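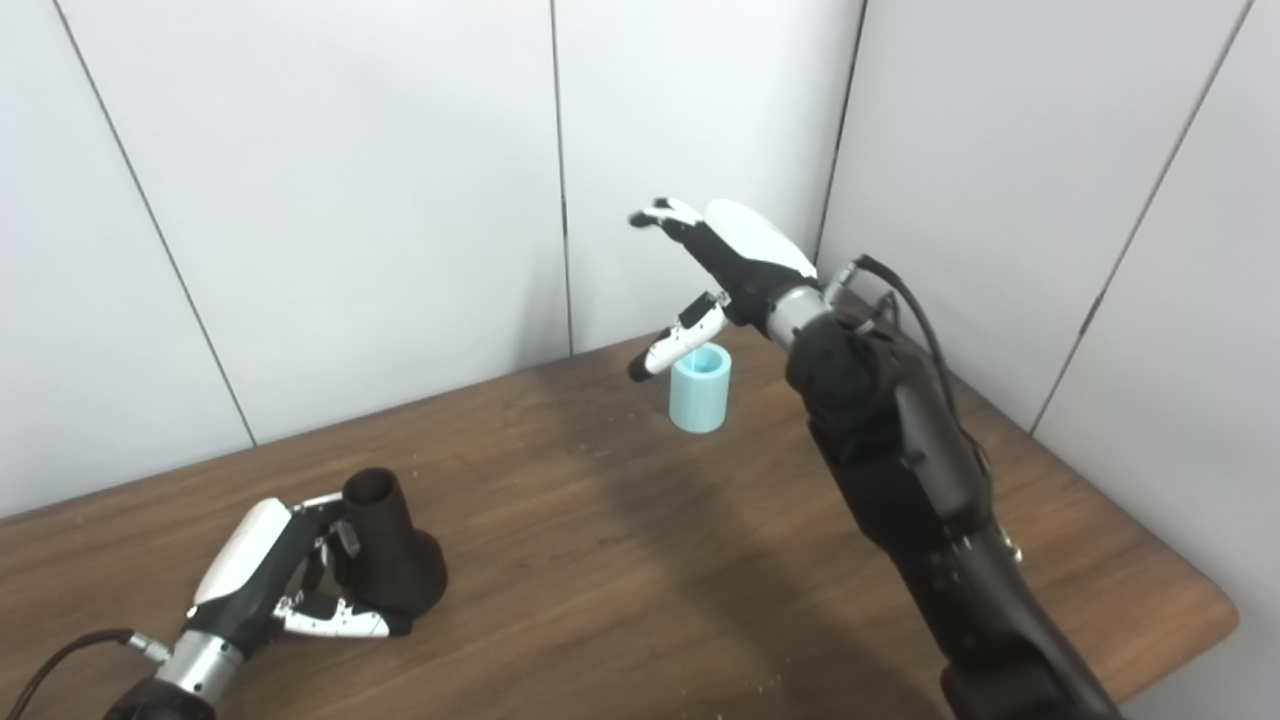 Korkor Yakubu wrote to us after her first week with the set and asked whether the vase and the cup had to live side by side, seeing that her desk is narrow and she likes her pens close to hand. They don't, Korkor, and we were glad of the question, as it has helped us put this section in a better order than it had before.

Section 3: Placing and Filling Your Flernwood Table Pieces

Before you begin, clear a stretch of tabletop and give it a wipe with a soft cloth, then let it dry all the way. Crumbs and grit are what scratch a glossy table, and a minute with the cloth now will save you a good deal of grumbling later on.

1. Set the vase down on its wider end. The base flares out so that the piece can carry a tall stem without fuss, and it likes to have the whole of that base on the table, well in from the edge.

2. Put the cup wherever your hand goes most easily. Many of our customers like it toward the back, with the front of the table left free for writing or for a plate of toast (we are firmly in the toast camp ourselves).

3. Press lightly on the rim of each piece. If it rocks, turn it a little and try again, and look underneath for a stray crumb.

4. Fill the vase last of all. The neck is narrow, so choose one stem, or two slim ones, and trim them before you put them in. Dried grasses are lovely!

5. Fill the cup with pencils, brushes, teaspoons or whatever else tends to wander around your house. Long things should lean in different directions so the weight stays even.

Note: The cup is for dry things only. Please don't drink from it or put it in the dishwasher.

Caution: When you move the vase, hold it low down near the base and lift. Dragging it can leave marks on a polished top, and a stem knocks it off balance sooner than you would think.

Caution: Keep both pieces away from radiators, stove tops and sunny windowsills.

Cleaning

Dust the outsides with a dry brush. For fingerprints, use a cloth dampened with plain water, and leave polish and oily sprays in the cupboard, as they make a matte surface look patchy. A bottle brush will reach down into the neck of the vase if you go gently.

If a piece arrives chipped, keep the box and write to Sabina Šimko at the Flernwood help desk before you fill it.

Section revised 4/29/19. Felt pads for the bases are covered in Section 4.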